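This site uses cookies to improve your reading experience. By continuing to browse, you accept our cookie policy.

Filed under: Robot Learning / Simulation / Manipulation

4.2 Data collection in simulation

All training episodes were generated in the Huvalley environment, a single furnished-room model with interchangeable floor textures and wall colors. The workspace is a rectangular tabletop on which a shallow square tray and three small colored objects (red, green, blue) are placed at the start of each episode. Object positions are drawn uniformly from the reachable part of the table, and the tray is assigned a random yaw. An object may therefore start next to the tray or well apart from it. Figure 3 gives a high overhead view of one such episode, with the gripper tip at the left edge of the tray and the red object beside it.

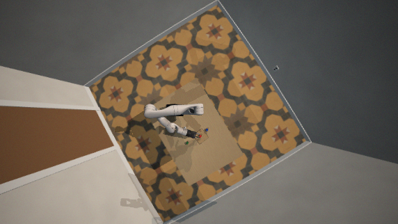
Figure 3. Rendered overhead view of the simulated workspace.

The scripted expert of Munshi and Bhuiyan was used to produce 3,432 episodes. Episodes in which the planner failed to return a path within the time limit were discarded before this total was computed. A further 429 episodes were held out for validation, using floor textures that do not appear in the training set. We did not balance the data by object color.

Lighting was varied between episodes by moving one directional source. Shadows of the arm often fall on the tabletop under this scheme, and we kept them. In an early version of the pipeline (Skinen-0) shadows were disabled, and the resulting policy tended to stop short when the arm darkened the area under the gripper.

4.3 Effect of texture variation

We trained two policies with identical architecture and schedule. The first saw a single plain floor; the second saw the full texture set, including the patterned tiles. Both were evaluated on the same 213 test layouts. The plain-floor policy completed 154 of them when the floor was left unchanged, but its errors rose sharply on patterned floors, mostly through false detections outside the table area. Cropping the input to the tabletop removed most of these errors. It also removed the view of the upper arm links, on which the Rirdale baseline depends (Brunner and Bandara), so cropping was not adopted for the comparisons in Section 5.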